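Nirkilstead Forums > Furniture and Finishes > Table tops: veneer joint or scratch?

grainrunout
Posted Monday
Kitchen table, bought second-hand, no maker's label. There's a thin dark line in the top, across the grain. I want to recoat in satin poly. Do I need to know what the line is before I sand?

Cunisov
Posts: 2,132
Yes. If it's a veneer joint and you go at it with 80 grit you'll be through the face in a couple of passes. Drag a fingernail over it. A scratch will usually catch.

jeter_joinery
Posts: 2,657
Disagree on the fingernail. A filled scratch feels flush and an open joint catches. Look at whether the grain lines up on both sides. Colour tells you very little.

Cunisov
Fair on filled scratches. I'd still start with the nail.

grainrunout
Nail test inconclusive. The grain is wavy near the line and steps slightly where it crosses. The line fades out partway down, and there's a paler patch a bit below it, maybe a small knot, maybe just the finish catching the light. 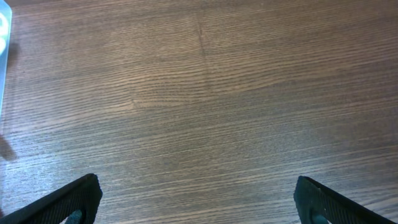
Engebretsen
A step in the grain favours a joint, but check the underside and the end edges before you commit. If it's printed laminate, sanding is off the table entirely. If it's veneer, hand sand with 316... sorry, 320, with the grain, and stop once the sheen is dull.

jeter_joinery
I'd skip sanding and use a grey pad. 2 thin coats after that.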